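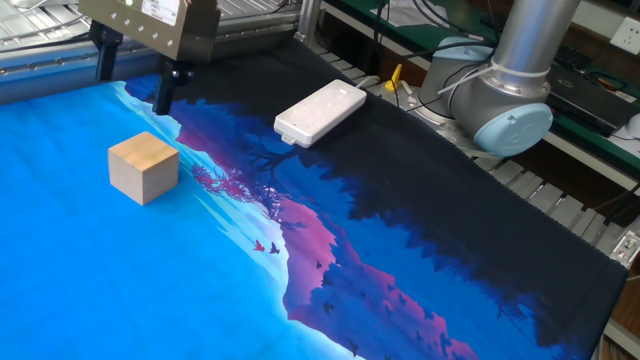 Warolham Fabrication – Production Meeting Minutes
21 July 2018

Present: production, maintenance, quality, purchasing.
Apologies: dispatch.

1. Previous minutes
Accepted with one correction. Item 4 should read "press brake tooling", not "press tooling".

2. Press brake
The back gauge on the Oda brake was out of square at the left finger. Maintenance has reset it and test bends in mild steel are within tolerance. The worn V-die is to be replaced before the next stainless job. Purchasing to request a price for the die in both lengths.

3. Arkthorpe brackets
Order quantity confirmed at 3,211 pieces, to ship in lots of 200. Quality rejected 244 pieces from the first run for burrs on the slotted edge. These will be deburred by hand and inspected again – no scrap is expected.
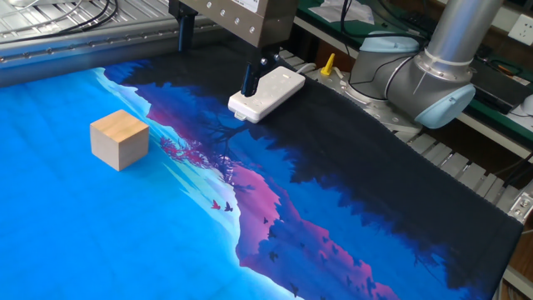

Punch clearance will be increased for the second run. Quality to check the first five pieces before the run is released. The customer has asked for material certificates with each lot, and these are to be packed with the delivery note.

4. Sondilus nesting software
Trial license runs until January. Sheet yield is better on small parts, with no clear gain on large panels. Bend allowances must still be entered by hand. Decision held over.

5. Any other business
Offcuts over 1,000 mm to be marked with grade and thickness before going back to the rack. Unmarked pieces will go to scrap.

Next meeting: date to be set by production.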